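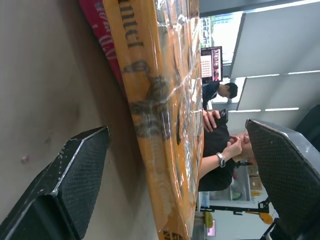
Orange-yellow package in clear wrap, lettering on the side

Pantry & Kitchen Board > Storage > Is the outer plastic wrap worth keeping on?

dorrie_k
Posted February 24, 2020
I'm redoing the pantry and trying to settle on one rule for things that come in a tight clear film over the printed package. Do you leave the film on until you use it, or strip it all when you get home? My shelf is next to the water heater closet, so it gets warmer than I'd like. I had pantry moths last April and threw out 42 dollars of flour and oats, and I don't want to do that again.

haulroad
Leave it on. It's one more layer and it costs you nothing. I only cut it when I open the package.

Zeyu Lei
I'd take it off anything you plan to move into jars, and leave it on the rest. For moths the film doesn't do much. The larvae can chew through thin plastic, and most film has a seam or a vent hole somewhere. Glass with a gasket lid is what worked for me. Freeze flour for 3 days first, then let it come back to room temperature before you open the bag or you get condensation inside.

haulroad
They can chew through it, but they'd have to want to. I've kept rice in the original wrap for years and never had one moth.

Zeyu Lei
Then you probably never brought any home. Mine came in with birdseed. They got into two sealed bags of cornmeal on the same shelf.

pbj_marv
What jars are you using? I bought the Vetitness ones with the wire clamp and the gaskets went stiff in less than a year.

Zeyu Lei
Plain canning jars for small stuff, and the Prornus square bins for flour. The bins are plastic but the lids are tight. I wash the gaskets by hand.

dorrie_k
I have four of the Prornus bins already, so that helps. What about things I can't pour in a jar, like blocks and bars? Chocolate mostly, and baking bricks of this and that.

tillie.w
Chocolate should stay in whatever it came in until you open it. It picks up smells. Mine sat next to the cumin once and you could taste it. After opening, foil first and then a zip bag. And get it away from that water heater.

haulroad
Agree on the chocolate.

pbj_marv
Write the date on the film with a marker before it goes on the shelf. If you strip the film you sometimes lose the date, depending on where they printed it. I found a box of crackers at my mother's place with no date anywhere on it.

dorrie_k
Good point on the dates. I'll tape them to the bins.

tillie.w
You can also cut out the cooking directions and tape those on. I did that with the polenta.

Zeyu Lei
One more thing, pull the shelf liner and vacuum the peg holes. The cocoons were in there on mine. Wiping the shelves missed them completely.

dorrie_k
Just checked and there is webbing in two of the holes. Emptying the whole thing tonight. The flour is going in the freezer.

haulroad
Okay, I'm going to go look at mine.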